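Chapter 4
Reading a Tabletop

Most people own a table for years without looking at it. They look at the mail on it, the crumbs on it, and the ring left by a glass that a guest swore was dry. The wood itself gets noticed twice, once in the store and once when it has to be sold.

This chapter asks you to look in between. By the end of it you should be able to tell which way the grain runs, say whether the pores are open or closed, and make a decent guess at the kind of tree. You will also learn when to keep the guess to yourself. The Villanueva furniture mill once sorted 804 used tops by eye and later had to relabel 282 of them, and those were people who got paid to know.

Start with the grain. Wood is a bundle of tiny tubes that once carried water up a trunk. Saw the trunk lengthwise and the tubes show up as lines. In oak and ash many of them are wide enough to leave small dark grooves, which finishers call open pores and everyone else calls the place where the flour goes.

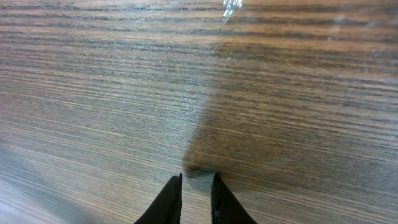

Figure 4.1 Open-pore grain at close range. Dark streaks run across lighter tan wood, and the right half of the top lies in shadow.

Color is the least reliable clue you have. Stain changes it, sunlight changes it, and a shadow will turn honey into walnut for as long as it takes you to write down the wrong answer. Look at the lines first. Are they long and close together, or do they swell into arches? Do they hold their direction from one side to the other?

Then there is the matter of veneer, a thin sheet of good wood glued over something cheaper. The face alone may not give it away. The Plunel desk in Section 4.3 fooled about 20 of our students, and the Fakwood desk, in spite of its name, fooled the rest by being solid.

Before You Read On

Clear a patch of your own table and look at it in daylight, then again under a lamp. Write down what changed. Keep the page, as you will need it for the Vamgate chart in Section 4.2.

4.1 Which Way Does It Run?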